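The Gray Cabinet

Savvas Zacharopoulos had been promised a desk. The letter from Pruvthorpe said so in its second paragraph, right after the part about the pension. What he got on his first morning in February was a cabinet with three drawers, and a chair that belonged to a taller man.

"It's temporary," said Fragkou, who ran the floor and had been temporary herself for eleven years.

The cabinet was gray. It had a top you could put a sandwich on and no place at all for your knees. Savvas tried it from the front, then from the side, and finally sat the way people ride horses in old paintings. He filled out form 643 that afternoon, Request for Furniture, and sent it to Gonitport, where such forms went to be thought about.

In the meantime he moved in. The top drawer took his papers. The middle drawer took his lunch. The bottom drawer would not open, and he grew fond of it for that. He liked to imagine it held the previous man's knees.

By the second week he had visitors. A cabinet at hip height, he learned, is the most useful thing in any building, because people walk past it holding something they have finished with. They would stop, say good morning, ask about the desk, and drift off with both hands free. He never caught one of them in the act. He would look down to sign something and look up to find he had company. 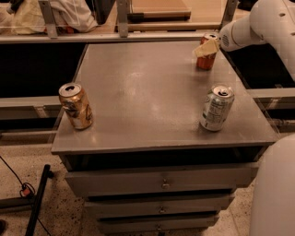
The top, after the Udard people came through.

He decided to be firm. He wrote a note in capital letters, PLEASE TAKE YOUR CAN WITH YOU, and taped it to the wall, where it was admired. Fragkou said he had beautiful handwriting and asked if he would do one for the refrigerator. He did one for the refrigerator. Then he did one for the elevator, and one for the second elevator, and somebody from accounts wanted a birthday card.

"You should really have a desk for this kind of work," she told him.

"I've asked for one."

"Ask again. They like it when you ask again."

He asked again. Gonitport wrote back in 84 days, well inside the limit of 90, to say that his request had been considered with care. According to their records he already had a work surface, with storage, and it was in regular use by several departments. They congratulated him on this. They enclosed another form in case he wished to give the cabinet back.

Savvas read the letter twice, sidesaddle. He opened the top drawer to file it and found the drawer full, so he tried the middle one, but that had his egg salad in it. That left the bottom. He gave the little metal knob a pull, for manners, and the drawer slid out as if it had been waiting for him to have a reason.

Inside was a stack of forms, all 643s, filled out in a neat hand that was not his. The oldest had gone soft as cloth. Each one asked, politely, for a desk.

He put his letter on top and eased the drawer shut. When he straightened up, a woman he had never seen before was standing over the cabinet with a can of something orange, looking for a space.

"Good morning," she said. "Any word on the desk?"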